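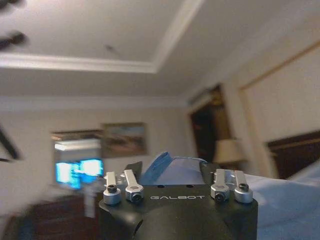 Gripper with soft goods between the fingers in a furnished bedroom, television on.

Working Practice for Mobile Manipulators in Furnished Bedrooms
Markidstead Residential Automation Office
Revised 4/25/19

Purpose
This page sets out the steps an operator must follow when a robot handles bedding, clothing or other soft items in an occupied or furnished bedroom. It applies to all work carried out under the Mullolgate housing program and replaces Section 4 of the earlier Mistden guide.

Before the session
1. Obtain the resident's written consent for the room. Consent for one room does not extend to the next.
2. Ask whether the television is to stay on. Screens may show personal content and can affect the exposure of a wrist camera. Record the answer on Form 316.
3. Note any ceiling fan and its state. Set the upper limit of arm travel so that no part of the arm or its load can reach the blades.
4. Mark table lamps, framed pictures and mirrors as keep-out objects.
5. Check the clamps and screws on the gripper body by hand. A gripper with a loose fastener may not be used.

During the session
6. One operator shall remain within reach of the stop button and shall have no other duty. Bedroom doorways must be kept clear.
7. Limit arm speed to 65 percent of the rated value. Use the lower setting when the gripper is beside a headboard or wall trim.
8. Close the fingers on cloth slowly. Confirm that only the intended item is held before lifting, as sheets and clothing of similar color are easily picked up together.
9. If the item catches, stop the arm and release it by hand. Do not pull.
10. A tilted wrist view is acceptable while the arm is moving. Do not judge distance from the wrist view alone.

After the session
11. Open the fingers, return the arm to its rest position and switch off motor power before anyone makes the bed or moves furniture.
12. Wipe the finger plates and inspect them for threads.
13. Review recordings for names, faces and readable screens. Recordings may be kept for up to 429 days.

Reporting
Contact with a person, pet or keep-out object must be reported the same day, whether or not damage is found. Reports go to Radymyr Kovalchuk at the Markidstead office. Operators using the Galli log sheet should attach a copy.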